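Taking Computers Apart, One Clip at a Time

Drasamthorpe opened its test hall in Plonville to visitors on 8/5/22, and most of the people who came were from the repair and recycling trades. The company builds handling cells for disassembly work. Its stated aim is to get used desktop computers down to reusable parts without shredding them, and the open day was arranged around a single development cell running under software called Cerkix.

The economics are familiar to anyone in the business. A tower that goes through a shredder yields mixed metal and plastic at commodity prices. The same tower opened by hand yields working memory, a processor and a power supply that can be tested and sold, but the labor often costs more than the parts bring in. Drasamthorpe's logs from one customer site list 544 towers opened in December, and the customer spent 80 hours of bench time on memory and processors alone.
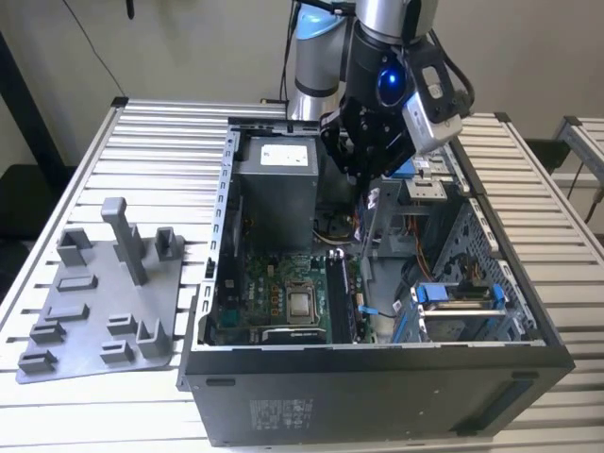 Access is the first problem the cell has to solve. Computer cases were designed for a person with two hands and a screwdriver, and parts are placed wherever the board layout and airflow allow. The engineers take the side panel off and lay the tower flat on a slatted aluminum table so that the arm can come in from overhead. That gives a straight vertical approach to the processor socket and the memory slots next to it, but the clearances are still poor. The power supply takes up one side of the case, the perforated drive cage stands on the other, and a run of orange and yellow wires lies between the cage and the center of the case. Wires are the harder obstacle. A metal cage stays where it was measured, while a cable bundle sits differently in every unit.

Cerkix handles this by splitting each job into short moves with a check after each one. If the measured force on a pull goes past a limit set for that part, the arm stops and backs out along the path it came in on. An operator can then clear the fault and resume, or skip the part. The staff were frank that skips are common on older machines, where clips have gone brittle and dust has packed into the sockets. The current part library covers 12 component types, and eight of those were cleared for unattended runs at the time of the visit.

Finger design drew the most questions. The gripper plates are made by Uniyal, a small machine shop that also cuts the fixtures, and both have gone through several revisions. Thin plates reach between tall components but flex under a side load. Thicker ones hold their position and then will not fit beside a memory latch. Uniyal settled on a stacked arrangement of plates, and spare sets are kept at the cell.

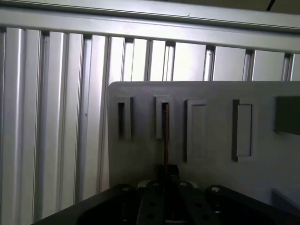 Fixtures get less attention at trade shows, although they account for a good share of the setup time. A part or tool that is always found in the same position saves a vision search, and a holder with the right clearance will tolerate a small error in approach. The gray panel used at Plonville has narrow slots and wider rectangular holders set in a row, with raised borders on the slots. Border height is a compromise - a taller one gives more support, and it also gives the gripper plates something to hit. The engineers said they prefer to change a fixture before they change a motion program, as a new fixture can be fitted and checked the same day.

Cycle time was not on offer. Drasamthorpe declined to quote a figure for a complete tower, saying that the mix of models at a customer site affects the result more than arm speed does. Visitors who asked about laptops were told that glued batteries put them outside the present scope.

The next stage is a trial at a recycler's own site, with mixed towers taken from the regular intake. Pricing for the cell has not been set.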